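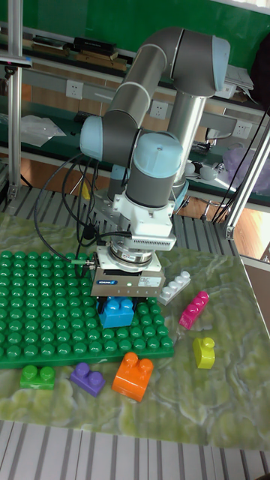 A gray robotic arm with blue joint caps holds a blue toy building block at a green studded baseplate.

BIRNINDALE, February 20, 2024 — Kindon, a operator of small-group walking and cycling tours, will open a self-guided route along the Truston canal in June. The route covers 80 miles between Birnindale and Truston and follows the towpath completed in 1845.

Bookings are available for itineraries of five, seven or nine nights. Each includes accommodation, breakfast, a printed route book and daily luggage transfer between overnight stops. Bags are limited to two per person. Bicycle rental is charged separately and must be reserved at the time of booking.

The surface is compacted gravel on most sections, with paved stretches at the Birnindale end. The highest point is the Hsieh tunnel, where the towpath leaves the water and crosses the hill by road. Walkers should carry a flashlight for two short underpasses west of the tunnel — neither is lit.

"Most of our guests on this route will travel without a guide, so the route book gives distances between every lock, water tap and bus stop," said Pui-shan Sin, head of route planning at Kindon.

Departures are available daily except Sunday. Capacity for the first season is 3000 guests. A deposit of $100 per person is payable on booking, with the balance due six weeks before departure.

Route notes and rates are available from the Kindon reservations office in Birnindale.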